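Rechercher sur le site Saisissez un mot-clé OK

Arside élargit sa gamme de literie d'été avec la natte tressée Trurnau

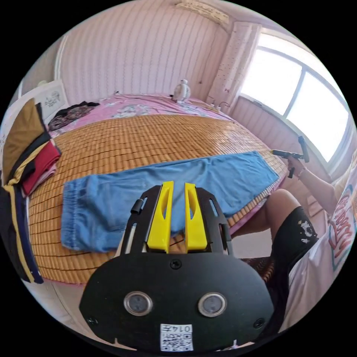

Arside, distributeur d'articles de literie, annonce la mise en vente en juin de la natte de couchage Trurnau, destinée aux chambres non climatisées. Le produit se pose directement sur le drap-housse et se replie pour le rangement hors saison.

La natte Trurnau est constituée de lamelles de bambou percées et reliées par un fil continu. Ce mode d'assemblage laisse l'air circuler entre le dormeur et le matelas et limite l'accumulation d'humidité au contact du corps. Les chants sont poncés puis bordés d'un galon textile cousu. Le modèle pour lit double pèse environ 10 kg.

La fabrication est confiée à l'atelier Kobzar, qui assure également le tri des tiges et le séchage. Le contrôle final porte sur 100 % des pièces : planéité, tension du fil, absence d'échardes. Une première série de 732 exemplaires sera répartie entre les points de vente Arside et le réseau Hiltent.

« Le cahier des charges imposait un fil remplaçable sans démontage complet de la natte », précise Khrystyna Maksymiv, responsable produit chez Arside. Les pièces détachées resteront disponibles pendant toute la durée de commercialisation.

L'entretien se fait au chiffon humide, sans détergent chloré. Le séchage doit s'effectuer à plat et à l'ombre. La garantie est de deux ans, hors usure du galon.

Contact presse : Florencio Ibarra, service communication d'Arside. Échantillons disponibles sur demande, le mercredi uniquement.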